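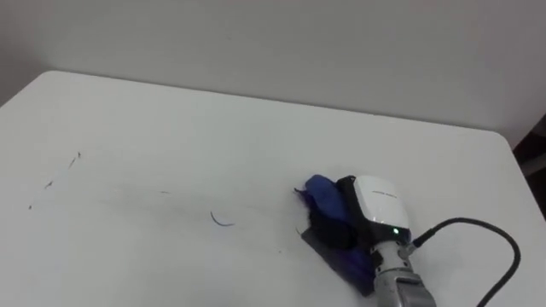

Brasum Desk, White
Item no. 626
Manufacturer: Gustis
Supplied by: Endavari Office Equipment
Page last revised: 25 May 2019

Overview
The Brasum is a rectangular desk with a white top, intended for offices, study rooms and shared work areas. The surface is smooth and matte, and the corners of the top are rounded. The desk is placed with its long rear edge to a wall or used freestanding, and is sold as a single unit in one size.

Specifications
Type: fixed-height desk
Shape of top: rectangular, rounded corners
Color of top: white
Surface: smooth, matte
Width: 137 cm
Weight, assembled: 39 kg
Height adjustment: none
Leveling: screw glides, adjustable from the floor side
Cable outlet in top: none
Drawer: not included
Assembly: required, two persons
Indoor use only

Surface
The matte finish keeps reflections from ceiling lights low. It will show pencil, ballpoint and rubber scuffs sooner than a darker top does, and should be wiped on a regular schedule. The finish is not rated as a cutting surface. Use a cutting mat under knives and a desk pad under equipment with bare metal feet.

Hot items must stand on a heat mat. Damage from soldering tools, irons and cookware is excluded from the warranty.

Cleaning
One blue cleaning cloth is packed with each desk. Replacements are ordered separately (see Accessories). For daily cleaning:

Clear the area to be wiped.
Dampen the cloth with lukewarm water and wring it out well.
Wipe in straight strokes along the length of the top, overlapping each stroke slightly.
Wipe the rounded corners and the edges last.
Dry with a second cloth.

For grease and ink, add a small amount of dish soap to the water and rinse the cloth before the final pass. Isopropyl alcohol may be used on ink that remains after that. Test it first at the rear edge. Do not use scouring powder, melamine sponges, acetone or furniture polish. Polish leaves glossy patches on a matte top that are difficult to remove.

Grit trapped in the cloth causes most of the fine scratches we are asked to look at. Fold the cloth into a flat pad, turn it to a clean side when the first is soiled, and machine wash it without fabric softener.

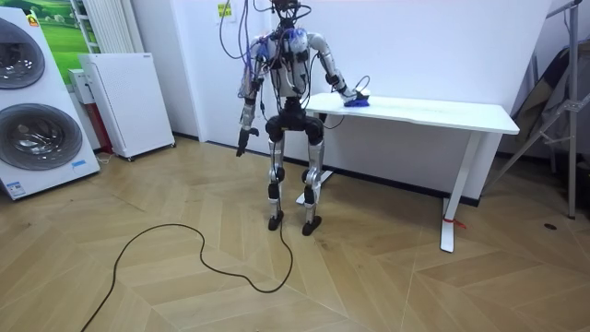
Placement
Set the desk on a level, finished floor. On wood floors, lift it into position with one person at each end. Sliding it on its glides can mark the floor finish, and herringbone and parquet floors are more exposed to this, as the glides cross the joints at an angle. Felt pads are available for the glides and should be replaced when worn.

Leave enough clearance at the rear for power cords to hang without being pinched. The top has no grommet, so cords pass over the rear or side edge. Cords that cross the floor should be covered or routed along the wall wherever people walk.

If the desk stands in or near a room corner, keep one short end accessible. The leveling glides at that end cannot be reached otherwise.

Assembly
The desk ships in one carton with hardware, a hex key and printed instructions. Fit all screws loosely, set the desk upright, level it, and then tighten in the sequence given on the sheet. Tightening before leveling can leave the desk with a slight rock. Check the screws again after the first month of use. Power drivers are not recommended.

Accessories
Blue cleaning cloth, pack of two
Felt pads for glides, set
Cable tray, clamp-on
Desk pad, gray
Drawer unit, freestanding (Manríquez)

The Manríquez drawer unit is on casters and fits under either end of the desk. It is a different white from the desk top. Customers who need a close match should request a color sample first.

The clamp-on cable tray attaches to the rear edge only. It must not be clamped over the rounded corners, where the jaws do not seat fully.

Delivery
Standard delivery is 11 working days from confirmation of order. Delivery is to the ground floor entrance. Carrying to upper floors, unpacking and removal of packaging are quoted separately. Inspect the carton on arrival and note any crushed corners on the delivery slip before signing. Damage to the top must be reported with the carton label number.

Warranty
The manufacturer's warranty covers defects in material and workmanship. It does not cover scratches, stains, heat marks, swelling from standing liquid, or damage caused by moving the desk while loaded. Keep the carton label, which carries the production batch. A replacement top from another batch can differ slightly in shade.

Common questions
Can the top be replaced without changing the frame? Yes. Order by item number and batch.
Can the top be drilled for a grommet? It can, but drilling voids the warranty on the top.
Will a monitor arm fit? Yes, with a clamp base, at the rear edge and away from the corners.
Can two desks be placed end to end? Yes. The rounded corners leave a small notch front and rear where the tops meet.

Contact
Orders and delivery: Yesenia Sandoval
Spare parts and warranty: Sarahí Montes
Quote item no. 626 in all correspondence.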